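Mivside Season Box - Comedy and Drama Series on Disc

Sold by Zornside
Format: DVD, region free
Content: first season of the series "Jekuline", with two extra discs
Subtitles: English, Turkish, Urdu
Edition: 1,000 boxes, each with a number on the back
Release date: May 16, 2019

The Mivside Season Box is made for viewers who like to keep a series on the shelf after it has gone from the streaming service. "Jekuline" tells the story of the Özkan family, who run a small hotel by the sea and cannot agree who should be the boss of it. It is a comedy in most episodes, but the last part of the season is more serious, and many viewers told us they needed to stop and take a breath - we think this is a good sign.
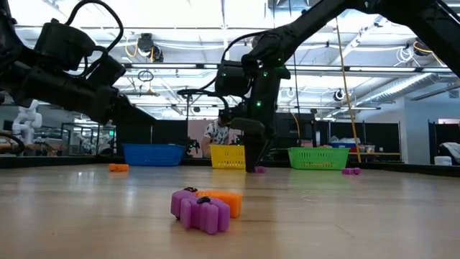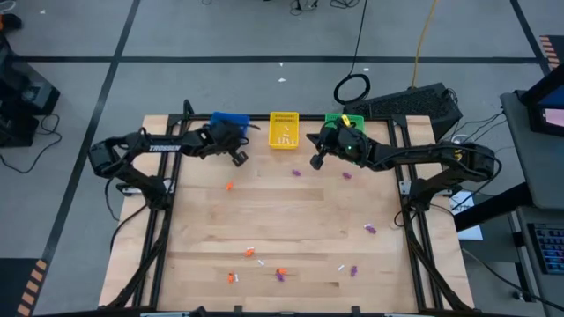 The discs are sorted by story and not by date of broadcast, as it was asked by many customers of our first box. Every disc has a colored ring, so you can find the right one without reading the small letters. The colors go in the same order as the three baskets at the back of the table: blue for the hotel episodes, yellow for the wedding episodes, green for the episodes in the city. The two extra discs have a white ring. If you prefer to watch in the broadcast order, there is a list printed inside the cover.

What is on the extra discs

Disc one has a 60 minute talk with the writer of the series, Nighat Mengal, about how the first script was changed before filming. She also reads two scenes which were never filmed. Disc two has the songs from the hotel bar and the short trailers for each episode.

Please note

The box is made of thick card and can get marks in the post. We do not exchange it for small marks on the corners, but a broken disc is always replaced. Write to us within 60 days and add a photo of the disc.

A box for season 2 is planned for August. Customers who bought this one will get an email before the sale opens.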